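Subject: Re: [boards] Oil for a dark board with one pale strip
Date: Fri 1 October

On the boards list a member wrote:
> I have bought the big Trallar board and the seller says mineral oil
> only. Will the light strip become dark like the rest? And how do you
> clean the groove?

Hello all,

I can answer from my own board, which has also a light strip between the dark ones. I have oiled it since March, every 6 weeks, and the strip is still clearly lighter. It became a little more yellow, but I find this pleasant.

For one oiling I use 50 ml of Vrettos oil, and I leave it overnight. In the groove I put very little, with a cotton cloth around my finger, and I wipe it out in the morning. If oil stays there it becomes sticky.

Please do not leave a freshly oiled board on marble. I made this mistake once and the stone kept a shadow.
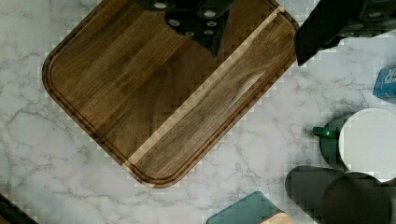 Girkamik wrote to me off list that wax over the oil closes the light wood better, and that two thin coats are enough. I have not tried this yet. If somebody has, please write which wax you took.

With kind regards from Wikano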